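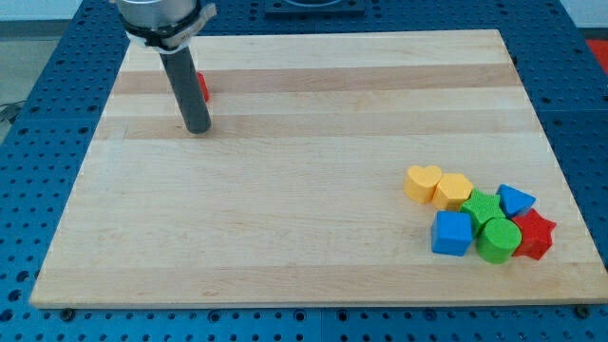 Tabletop Pushing Station: budget and planning notes

Kinent / Gallberg bench series. Page updated January 2021.

What you get
Maple-look work board, striped, bolts down along the front edge. Straight push rod, dark gray, rounded tip. Set of colored shape blocks (heart, star, hexagon, cube, etc). Clamp for the arm.

What you dont get
The arm. The perforated table. Quote those separate, most labs already have one or the other.

Planning the spend
Board and clamp kit, $300. Spare rod $40. Extra block set $50. Budget for at least one extra set, blocks get lost.

Lead time 4 weeks from PO. Orders in after the cutoff ship end of February.

Before you order
Check hole spacing on your table. Check the rod fits your clamp, Oseck housings need the adapter ring. Leave room on all sides of the board for cables. Measure reach to the far corners, not just the middel.

Returns: unused boards only. Drilled boards stay yours.

Chu adapter plates back in stock, ask for a quote.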